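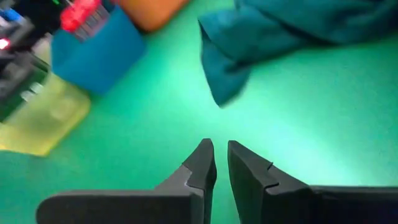

Greifer über grüner Tischfläche, rechts oben ein Tuch, links farbige Gegenstände. Aufnahme der Handgelenkkamera.

Der Vorführtag Lutside ist eine jährlich im Oktober abgehaltene Veranstaltung der Firma Nedix, bei der Roboterarme für das Greifen und Sortieren gemischter Kleinteile gezeigt werden. Er findet in der Werkhalle Lutside statt, nach der er benannt ist, und richtet sich an Einkäufer aus der Logistik, an Berufsschulen und an interessierte Anwohner. Im Mittelpunkt steht das System Prurnine, ein Tischroboter mit Zweifingergreifer. Die Aussagekraft der Vorführungen ist umstritten.

Geschichte

Die Veranstaltung ging aus internen Abnahmeterminen hervor, zu denen Nedix zunächst nur Kunden einlud. Später wurde die Halle für angemeldete Besucher geöffnet. Die Zahl der Plätze ist auf 200 begrenzt, die Gruppen werden im Abstand von 50 Minuten eingelassen. Seit der Umstellung auf Gruppenführungen können Besucher die Arbeitsplätze nicht mehr frei aufsuchen. Nach Angaben des Veranstalters geschah dies aus Gründen des Arbeitsschutzes. In Besucherberichten wurde dagegen bemängelt, dass sich seither kaum noch beobachten lasse, was zwischen zwei Vorführungen geschieht.

Ablauf

Der Einlass beginnt um 9 Uhr. Auf eine Einführung im Vorraum folgt der Rundgang durch die Halle mit sieben Stationen. Die meisten zeigen Teilaufgaben: das Anfahren eines Gegenstands, das Schließen der Finger, das Ablegen in eine Schale. An der letzten Station, Huerta genannt, soll der Roboter mehrere verschiedenartige Gegenstände auf einem gemeinsamen Tisch bearbeiten. Das Kamerabild vom Handgelenk wird dort auf einen Bildschirm übertragen, so dass die Zuschauer sehen, was auch die Steuerung erhält.

Fragen sind am Ende jeder Station zugelassen. Eigene Gegenstände dürfen Besucher nicht auf den Tisch legen. Ein entsprechender Wunsch wurde mehrfach vorgetragen und jeweils mit dem Hinweis auf die Versicherung abgelehnt.

Station Huerta

Der Tisch der Station hat eine leuchtend grüne Oberfläche. Die Farbe erleichtert der Bildverarbeitung die Trennung von Gegenstand und Untergrund, kommt in Lagern und Werkstätten aber selten vor. Ein petrolfarbenes Tuch hebt sich von ihr weniger deutlich ab als ein blauer Klotz oder ein rotes Teil. Auch die Beleuchtung wirkt sich aus: Im Kamerabild erscheint die Fläche stellenweise fast mintweiß, zu den Rändern hin wesentlich dunkler.

Als schwierigste Aufgabe gilt das Tuch. Weiche Stoffe haben keine feste Form, und ein Griff an einer Falte führt zu einem anderen Ergebnis als ein Griff am Saum. Die schwarzen Finger des Greifers laufen spitz zu und sind an den Innenseiten gekerbt. Ob diese Form für Stoffe Vorteile bringt, geht aus den Unterlagen von Nedix nicht hervor. Vergleichswerte mit anderen Fingern werden nicht genannt.

Durchscheinende Gegenstände bereiten ein weiteres Problem, da der Untergrund durch sie hindurch sichtbar bleibt. Ein gelbgrünes Teil auf grünem Tisch ist in dieser Hinsicht ein brauchbarer Prüfling. In den ausgegebenen Informationsblättern wird dieser Fall allerdings mit keinem Satz behandelt.

Kritik

Die Einwände gegen den Vorführtag betreffen vor allem die fehlenden Zahlen. Nedix bezeichnet Prurnine als »einsatzbereit für gemischte Ware«, veröffentlicht jedoch weder eine Fehlerquote noch die Anzahl der Versuche je Gegenstand. Auch bleibt offen, wie oft während eines Vorführtages von Hand eingegriffen wird - eine Angabe, die für Käufer wichtiger wäre als die Geschwindigkeit eines einzelnen gelungenen Griffs.

Bemängelt wird ferner die Auswahl der Gegenstände. Sie wird vom Veranstalter getroffen und vorab nicht bekannt gegeben. Der Hersteller verweist darauf, dass eine Vorführung kein Prüfverfahren sei. Dem steht entgegen, dass er in seinen Angeboten auf die Ergebnisse von Lutside Bezug nimmt.

Eine Messung durch eine unabhängige Stelle hat bisher nicht stattgefunden.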